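Week 8 – Surfaces and hand hygiene (food service module, K. Krishnan)

Recap from last time: cleaning is removing dirt. Sanitizing is killing what's left. Always in that order – sanitizer on a greasy counter does very little.

Stone counters. Natural marble = porous, stains, hates acid. No vinegar, no lemon. Sealed is better but seal wears off, check it. 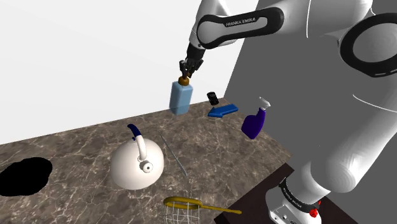

Contact time!! Most of you lost points here. Surface has to stay wet for the full time on the label. Wiping early = start over. Read the Varma sheet, p. 163, befor lab.

Hands: wet, soap, scrub, rinse, dry. Backs, thumbs, under nails. Gloves do not replace washing.
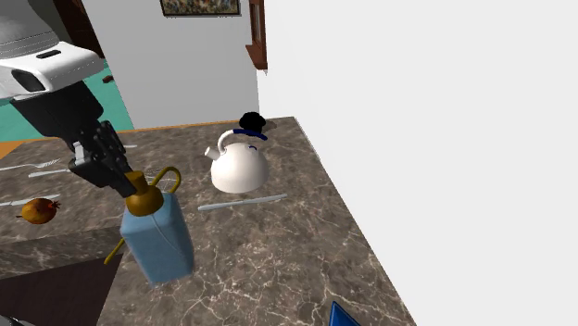

Refilling dispensers – never top up. Empty, wash, dry, then fill. Old soap grows bacteria, esp. Pseudomonas.

Quiz is out of 100, need 90 for the lab pass. Missed it? See Bukola Iyamu about teh makeup. Bring your own log sheet.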